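Storing paddles between seasons

loopdriver31
Our club shuts down in December and I won't play again until spring. Last year I left my paddle in the garage and the rubber on the forehand side went hard and slick. I had it in a Jedel zip case the whole time. Do I need film sheets too, or was it just the garage?

chopblock
It was the garage. Cold nights and warm afternoons are bad for the glue and the sponge. Keep it in a closet inside the house and a plain case is fine.

tess_pips
I don't agree. A case keeps dust off but air still gets in. I use the sticky sheets from Breria on both sides and my last set of rubbers went 9 months before I noticed any change. 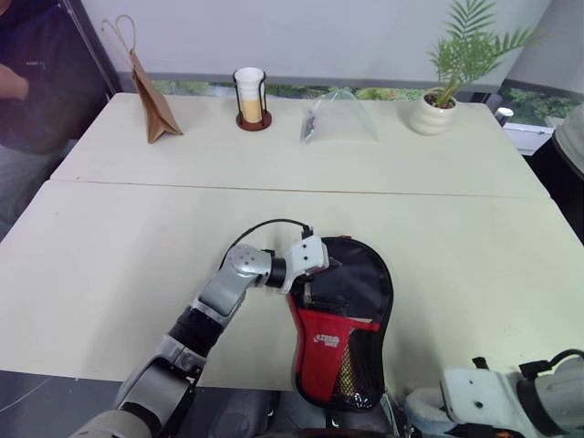

The other thing is to clean the rubber first and let it dry all the way before you zip it up. Water and a sponge will do.

chopblock
9 months is normal with no sheets at all if you play once a week. The sticky ones pulled the topsheet up at the edge on mine - never again. Plain plastic film, if anything.

loopdriver31
I play Thursday nights only, so not a lot of wear. Does it matter if the balls go in the same case?

tess_pips
Mine has a ball pocket on the front and I've had no trouble. Just don't stack anything heavy on it.

chopblock
Agree on that one.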